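4.2 Coding the statements

Statements were coded by hand, in full sentences, before any grouping took place.

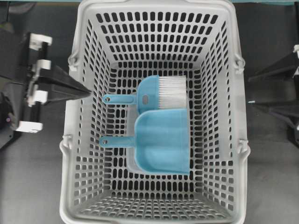
The corpus holds 2217 statements made by foreign ministry spokespersons of the two governments during the border water dispute between Kakarness and Grukisau. Of these, 1577 were given at regular briefings and the rest were written releases or replies to single questions from the press. We kept the two kinds apart throughout, as a spokesperson who is asked a question has less control over the subject than one who reads from a prepared text.

Each statement was given one of 3 codes: warning, offer or holding statement. A warning names a consequence. An offer names something the speaker's government would do or accept. A holding statement does neither, and repeats a known position or says that the matter is being followed. Where a text did two of these things we coded the part that came first, following Thiele and Harms, who found that news agencies tended to quote the opening lines.

Two coders, Sun-ja Chae and Nele Reinholz, worked separately on the same texts and met after every batch to compare results. Most of their disagreements concerned the line between a warning and a holding statement. Phrases such as "will draw the necessary conclusions" were a steady source of trouble. We decided in the end to treat them as holding statements unless a measure was named in the same paragraph — a stricter rule than the one used by Stougaard, and one that lowers our count of warnings compared with his.

Figure 3. The four stages of the dispute as used in this paper: first complaint, recall of envoys, the Plonotstead talks, and the period after the talks.

The stages in Figure 3 are taken from events and were fixed before coding began. The recall of envoys in August is the clearest break. The talks opened on 7th October and lasted about 20 days, during which both ministries agreed to limit what they said in public. Grukisau kept to this more closely than Kakarness did, and the number of statements in the third stage is uneven for that reason.

Translations were a further difficulty. Kakarness issues its own English versions, often a day late and sometimes shorter than the original. We used the original in all cases and turned to the English only where the recording was incomplete. The effect of this choice on the Böttcher index of tone is discussed in section 5.1.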